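From the Sternville Motoring Club newsletter

Buying your teenager's first car, without tears

It seems like every family in the club has somebody turning 16 or 17 this year, and my phone has been ringing accordingly! Last Saturday's coffee went by almost entirely on the subject of first cars, so I promised Ghada Atallah I would put a few thoughts on paper before the kids go back to school.

The first thing I tell people is to forget the color. I know, I know — your daughter wants the blue one. But a tired blue car with a slipping clutch will be parked in your driveway for months, and you will come to hate the sight of it. Look for one with a folder of service receipts, even if it is beige and smells a little of dog. Widad Awwad bought exactly that kind of car for her son in May, from a retired couple over in Niltport, and paid 2,583 dollars for it. It had 14 years on it and a dent in the back door, and the folder was as thick as a church cookbook. He drives it to work every day and has even learned to wash it.

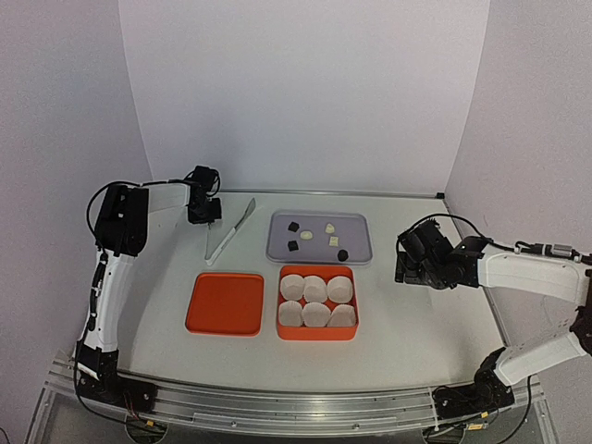

Insurance is the part that makes grown people sit down. Please call for a quote before you shake hands on anything, and give them the exact model and the engine size, since two cars that look the same to you and me can be very far apart on the bill. Rosaire Chisholm made all her calls in one morning with her papers spread over the kitchen table, and she found a difference of 200 dollars between the highest and the lowest for the very same car. Clear yourself a good stretch of tabletop for this, and keep the title, the quotes and the inspection report in separate piles. Ask about a good-student discount, too, and ask again if the first person sounds unsure.

Then there is the test drive. Go in daylight, go when it's dry so you can see the paint properly, and take the car somewhere you can get up to highway speed. Turn the radio off! Listen when you brake and when you go over the railroad crossing. Let the young driver have a turn as well, if the seller and the insurance allow it, and watch whether they can see over the hood and reach everything comfortably. My own nephew fell in love with a pickup he could barely park, and we had a very quiet ride home.
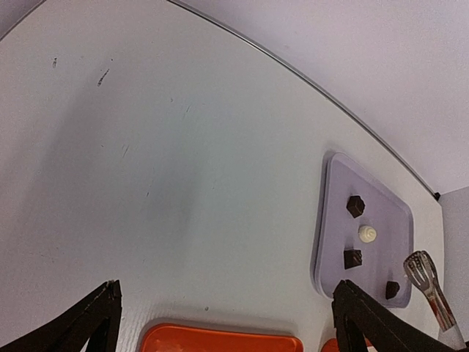 After the drive, pay a mechanic to look underneath. I always go to Rawashdeh on the north side, who will put a car on the lift while you wait and show you the rust with a flashlight, but any shop you trust will do fine. If the seller doesn't want it looked at, thank them kindly and go home.

Vasanthi Palaniappan has offered to go along with anyone who feels shy about haggling, and believe me, you want her on your side. She has been with five families so far and seems to enjoy it more each time. Nisreen Chidiac is keeping the list, so give her your name at the next coffee, and bring the teenager along with you. We'll have doughnuts.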